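Print this page | E-mail this page

Snack storage: sorting and basketing small packages

Small snack packages are awkward to store. They slide over each other, they do not stack, and the older ones end up at the bottom of whatever holds them. A rigid basket with open sides handles them better than a drawer or a deep bin. The method below assumes one basket and a clear stretch of table next to it.

Choosing the basket

A plastic laundry basket works well for a household that buys in bulk. Look for a solid floor, so that narrow packages do not poke through, and perforated sides, so that the contents can be checked without unloading. Avoid tall, narrow baskets. Anything deeper than your forearm will be dug through instead of sorted.

Wash the basket with dish soap and let it dry fully before food packages go in. Check the inside for molding burrs - the thin plastic ridges left along the openings - and shave them off with a utility knife. A burr will puncture a chip bag.

Setting up the table

Put the basket at one side, on the side of your weaker hand, and keep the packages in the middle. Work with a small group at a time. Spreading out the whole supply at once leaves no room to turn a package over and read the date.

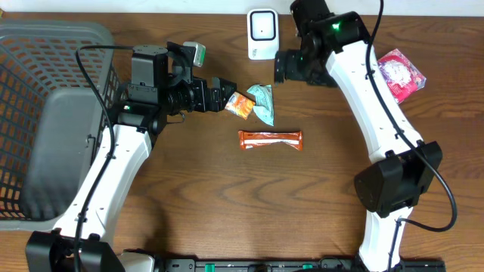
Lay each package flat with the printed date facing up. Pull anything past its date, and anything with a seam that has opened. Press sealed bags lightly between two palms; a bag that goes flat has a leak and should be eaten that day or thrown out.

Loading order

1. Boxes and rigid packs go in first, on edge, against the far wall of the basket.
2. Heavier bags go next, flat on the floor.
3. Light bags go on top, standing up, top seam toward you.
4. Latest dates at the back, earliest dates at the front.

Stop filling 2 inches below the rim. Bags forced under the rim split at the corners when the basket is lifted.

Upkeep

Re-sort every 10 days, or whenever new groceries come in. Wipe the floor of the basket with a damp cloth at each re-sort. Crumbs collect in the lower corners and in the bottom row of openings, where an old toothbrush reaches them. Chocolate should be moved to a cooler shelf until September if the kitchen runs warm.

Method submitted by Rin Kawaguchi. Revised June 2025.

Contact | Copyright Cimby Household Notes | Back to top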